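Do More Towel Demonstrations Help? A Doubtful Report on Collecting Examples for a Folding Policy

Urmila Shakya
Final report, Robot Learning Project Course
26th October

1. What we were asked to do

The course brief gave our group one arm, one wrist camera and a target of 654 demonstrations of picking up and folding a hand towel. The examples were to go into Dratine, the training code the lab already uses, and the trained policy would be tested by the teaching staff. The brief took it for granted that the more examples we handed in, the better the policy would be. I was not convinced of this in April when we picked the topic, and I am less convinced now.

We handed in 143. This report explains why the number is low and why I think a good part of even that set should be thrown out.

2. Setup

Operators moved the arm with a hand controller and watched the wrist view on a monitor. Recording ran through a logging tool called Fusbridge, which saves the wrist video, the joint positions and the gripper opening. Three of us took turns as operator. Each demonstration was supposed to start with the towel dropped on the blue surface from a set height, so that no two starts would be alike.

In practice the starts were more alike than we wanted. A towel dropped by the same person in the same way tends to land in the same few shapes. When I sorted the first 100 starting images by eye, most of them fell into a flat heap with one corner sticking out toward the operator. We had been told this procedure gave "random" starts. I would call it a habit.

3. What counts as a good grasp

The lab's written guide says that a good demonstration begins with "a clean grasp of the cloth." It does not say what clean means. One operator took it to mean a single layer at a corner. Another was happy with any hold that kept the towel from falling. I tried for an edge and often got a handful. All three kinds went into the set with the same label, which was simply "success."

This bothers me more than the low count. A grasp at one corner leaves the rest of the towel hanging in a way that can be spread out. A grasp in the middle bunches it, and the next few seconds of the demonstration are spent undoing the first one. If the policy copies both, I don't see how it is meant to know which of them we liked.

The wrist view makes the difference easy to spot if anyone bothers to look. With the striped towel, a handful grasp shows stripes running in several directions at once, and the cloth between the fingers is squeezed into a thick bunch. 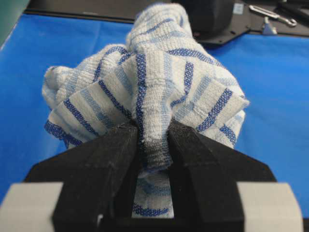 Should failed or messy grasps be deleted from the training set?

Delete them only if the recording ends there. A messy grasp that the operator goes on to fix can teach the policy how to recover, but it needs a label of its own so that it is not mixed in with the grasps we want copied.

We did not have that label during collection. Fusbridge allows one tag per recording, given at the end, so a demonstration with a poor grasp and a decent fold came out looking exactly like a demonstration that went well all the way through. I asked for a second tag and was told to write notes in a spreadsheet. The notes are there, but the training code does not read them.

4. Operator differences

I had expected us to get better with practice. What I saw when I replayed the recordings was that we got faster, which is a different thing. Later demonstrations have fewer pauses, and they also have fewer corrections. Part of that may be skill. Part of it, I suspect, is that we stopped caring whether the fold was square, since the tag would be the same either way.

We also each had our own way of coming down onto the cloth. One operator always approached with the gripper straight down. I tilted it, mostly out of impatience with the view. Charbonneau, the review tool we used for playback, shows these paths as colored lines, and after a while I could tell who had made a recording from the line alone. A learning system may well pick up on that too, and I can't think of a use for it.

5. Test results

The staff ran the trained policy on our towel and on one it had not seen. It picked up our towel more often than the other one. I was not given the full log, so I will not quote a rate. The fold itself was poor on both.

One classmate argued that this shows we needed the full 654. It might. It might also show that the examples disagree with each other, and the test as run cannot separate the two explanations. To do that, someone would have to train once on everything and once on the corner grasps alone, then test both on the same starts. I proposed this to our supervisor at the Drornudach lab, and there was no arm time left.

6. What I would change

Agree on the grasp before recording anything, with sample clips of what to keep. Let a second person drop the towel. Tag the grasp and the fold separately, inside the recording file. Train on a small batch early and look at what comes out before booking more hours on the arm.

The recordings and my spreadsheet notes are in the group folder. The rows marked "handful" are my own judgment, made in one long sitting, and should be checked by someone else before they are used for training.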